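Peg stalls above the hole after switching to the new force controller

Sabbagh
posted 2022-02-17

Hi all, hoping somebody has seen this. I'm working on shape insertion with an all-red sorter board, and since I moved the last part of the motion to Wendik's force mode, the arm gets over the board and just sits there. No error, no timeout. Plain position control moves fine but jams if I'm a hair off.
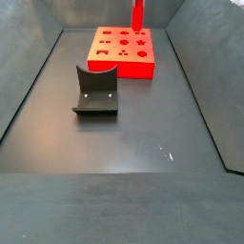 Tekivex
What's your contact threshold set to? Force mode stalls like that when it believes it's already touching. Mine did it for days because I never zeroed the sensor after the grasp, so the weight of the part counted as contact. Zero it once the part is in the air, then start the descent. I also cap the search at 14 seconds so it gives up and retries.

Flodon
Just use position control and go slower.

Sabbagh
Slower still jams, I tried! But the zeroing thing was a great hint – I was only doing it at startup. The descent starts now. What's left is perception, because red on red is rough and my edge detector loves to merge the part with the board.

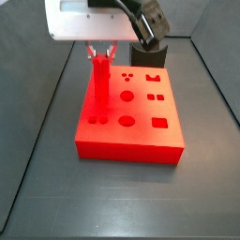 So I'm thinking of finding the board once before the grasp, saving that pose, and only tracking the part afterward. I'll post the config when it's less embarrassing.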